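Moving the Galesik store to a new cart platform

Galesik sells replacement handles, hinges and drawer pulls, mostly to people fixing up older kitchens. The store had been on the same self-hosted cart for a long time, and the company that made it stopped releasing updates. In February we finished moving it to Ullon. A few readers asked how the move went, so this item covers the parts that took the most work.

The product data

The old store had 2000 products on paper. A large share of them were the same item entered again for each finish. A brass knob, a black knob and a nickel knob each had their own page, their own photos and their own description, and the descriptions did not always agree. One said the screw was included and another left it out.

Ullon treats a finish as an option on one product. That meant the duplicates had to be merged before the import. We exported everything to a spreadsheet, sorted it by supplier code and added a column for the parent item. The supplier codes were consistent for the older lines and inconsistent for the newer ones, so the newer ones were matched by hand. Plan on this step taking longer than the import itself. The import ran overnight. The spreadsheet took most of a month.

If you are doing the same thing, settle the option names first. We had "Matte Black," "Black Matte" and "Black (matte)" in three supplier files, and Ullon made a separate filter for each. Fixing that after the import means editing products one at a time or importing again. We imported again.

Redirects

Merging products leaves a lot of old addresses pointing nowhere. Every merged page needs a redirect to the new parent page. Ullon accepts redirects as a two-column file, with the old path on the left and the new path on the right. It does not accept wildcards on the standard plan, so each path has to be listed.

The file upload stops at the first bad row and does not say which row it was. After the second failure we split the file into batches of 50 and loaded them that way. It was slow, but a bad batch could be checked by eye. Most of the bad rows had a space at the end of the path.

Links that point straight to a finish were a separate question. Ullon can open a product page with an option already selected if the option number is added to the address. We used that for the best sellers and sent the rest to the plain product page.

Shipping rates

Galesik charges by weight in the lower 48 states and a flat rate elsewhere. The built-in Ullon table handles both, but it rounds each line of the order up to the next ounce before adding the lines together. For an order of 16 small hinges in different sizes, the shipping weight came out well over the real one. Customers noticed this in the first week and wrote in.

The fix was a paid add-on from Tymoshchuk that totals the weight first and rounds once. It costs $40 a month. We looked at changing the product weights to get around the problem and decided against it, as the weights are also used for the packing slips.

Email and accounts

Customer names, addresses and order history came across without trouble. Passwords did not, and they never do between these two systems. Everyone with an account got a message asking them to set a new one. Send that message from the same address your order confirmations come from. Ours went out first from an Ullon address, and many people took it for spam. The second mailing, from the store's own address, got a much better response.

Old orders show in the account page as read-only. They can't be reordered with one click. Galesik's trade customers used that button often, so the store has put up saved lists for them for now.

What is still open

Search is the weak spot. Typing a measurement with a fraction in it gives no results, and a good part of the catalog is sold by the fractional inch. We have added decimal versions as hidden keywords on the pulls and will do the hinges next. Ullon support has the ticket. The sales tax reports also leave out the county line, which the bookkeeper is adding by hand.

If you are on the same old cart and want the column layout we used for the merge, reply to this newsletter and we will send the blank spreadsheet.

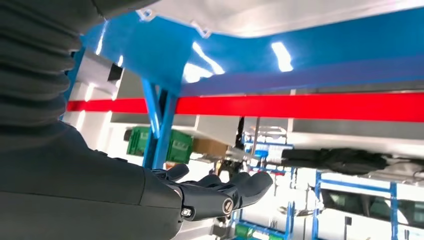
Pruniscombe theme update

Version two of the Pruniscombe storefront theme is out for Ullon stores. The cart drawer now stays open after an item is added, and the option buttons wrap properly on small phones. Custom style sheets carry over, but edited templates do not, so make a copy of the theme before you update.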